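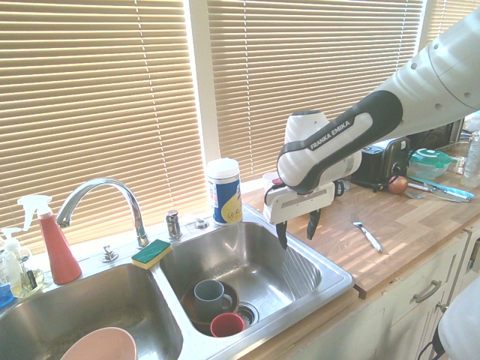
Ticket: Merkeo Fit 2 verliert Bluetooth-Verbindung nach Firmware-Update
Produkt: Smartwatch Merkeo Fit 2, 46 mm
App: Policarpio Companion für Android
Erstellt von: Diễm Mai
Priorität: mittel
Status: Workaround vorhanden, Korrektur in Arbeit

Fehlerbeschreibung
Seit dem Firmware-Update im Mai trennt die Uhr die Verbindung zum Smartphone, sobald das Display des Telefons länger ausgeschaltet ist. Benachrichtigungen kommen dann nicht mehr an. Nach dem Entsperren verbindet sich die Uhr manchmal von selbst wieder, meistens muss die App aber von Hand geöffnet werden. Schritte und Puls werden auf der Uhr weiter aufgezeichnet und später übertragen. Es fehlen also keine Daten, nur die Synchronisierung hängt.

Bereits versucht (Kundin)
- Uhr und Telefon neu gestartet
- Bluetooth aus- und eingeschaltet
- App-Cache gelöscht
- Uhr in den Android-Einstellungen entkoppelt und neu gekoppelt (hielt bis zum nächsten Morgen)

Antwort Support Skivness, 09:40
Vielen Dank für die Meldung. Bitte schicken Sie uns das Verbindungsprotokoll. Sie finden es in der App unter Profil > Hilfe > Diagnose > Protokoll exportieren. Der Akkustand der Uhr beim Abbruch wäre auch interessant.

Diễm Mai, 11:15
Protokoll hängt an. Akku der Uhr stand bei 80 Prozent, Telefon war voll geladen. Der Energiesparmodus ist auf beiden Geräten aus. Die Entfernung spielt keine Rolle, das Telefon lag direkt neben mir auf dem Schreibtisch.

Support Skivness, 14:05
Im Protokoll steht vor jedem Abbruch derselbe Eintrag:

conn_param_update rejected, interval=795 ms
supervision timeout after 2,000 ms
link lost, retry 1

Die Uhr fordert im Ruhezustand ein längeres Verbindungsintervall an, das Telefon lehnt ab, und danach läuft das Timeout ab. Mit der vorherigen Firmware tritt das nicht auf. Wir konnten das Verhalten mit einem Testgerät nachstellen, einem Rinham R5. Der Fall ist an die Entwicklung weitergegeben.

Workaround bis zur Korrektur
1. In der Companion-App unter Gerät > Verbindung die Option "Adaptives Intervall" ausschalten.
2. In Android die Akkuoptimierung für die App auf "Nicht eingeschränkt" setzen.
3. Uhr neu starten. Ein erneutes Koppeln ist nicht nötig.

Der Stromverbrauch der Uhr steigt dadurch etwas.

Diễm Mai, 08:20
So eingestellt, über Nacht kein Abbruch. Akku heute früh bei 89 Prozent, gestern Abend voll vom Ladegerät genommen. Damit kann ich leben. Die Option war nach dem Neustart der Uhr einmal wieder aktiv, ich musste sie ein zweites Mal ausschalten. Ist das bekannt?

Support Skivness, 10:30
Ja. Die Einstellung wird erst auf die Uhr geschrieben, wenn die App einmal vollständig synchronisiert hat. Bitte nach dem Umschalten die Übersicht nach unten ziehen und warten, bis das Häkchen erscheint, dann erst neu starten. Wir nehmen den Hinweis in die Anleitung auf.

Das Ticket bleibt offen, bis die korrigierte Firmware verteilt ist. Sie erhalten dann eine Nachricht an die hinterlegte Adresse. Das adaptive Intervall kann danach wieder eingeschaltet werden.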